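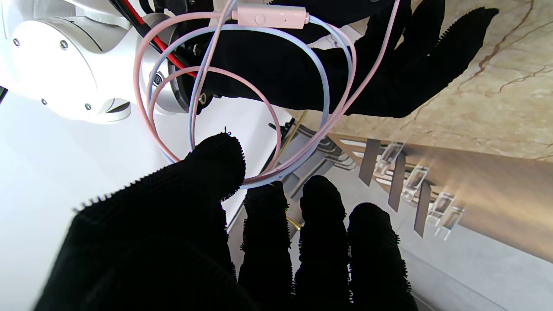 Orest Yurchenko asked whether he had to be home all day for the switch to the new water meter, and if the water would be off the whole time. No to both. The answers to that and the other things people have been asking are on this page.

Updated July
By the Nukbridge Water Office

Why are the meters being replaced?
Most of the meters in town went in when the Pylypenko Street main was laid in 1981. Old meters tend to run slow and under-read. The new ones are made by Destent and send a reading once a day.

How long does the visit take?
Plan on 48 minutes if your meter is in the basement. Pits at the curb are faster, and no one needs to be home for those. The water is off for only part of the visit.

Do I have to pay?
No. The meter and the labor are covered. If the shutoff valve on your side of the meter is bad, that is yours to fix -- the installer will stop and leave a note.

What should I do before the visit?
Clear the floor near the meter and make sure the main valve can be reached. Fill a pitcher if you will want water. Don't run the dishwasher or washing machine.

My water looks cloudy after the change. Is that normal?
It is usually air in the line. Run the cold tap in the tub for a few minutes. Call us if it has not cleared by the next morning.

Will my bill go up?
It might, if your old meter was reading low. Rates are the same. The base charge still covers the first 200 cubic feet.

Can I see my own use?
Yes, through the Esum account page. You need the account number from a paper bill. New readings show up after 6 a.m.

I rent. Who books the visit?
Either you or the owner. An adult has to be there for indoor meters.

What happens if I miss my slot?
Call and pick another one. After two missed visits we send a letter, and you have 62 days from the date on it to book again.

Can I keep the old meter?
No. Old meters go back to the shop for a final reading and then to scrap -- the brass is sold.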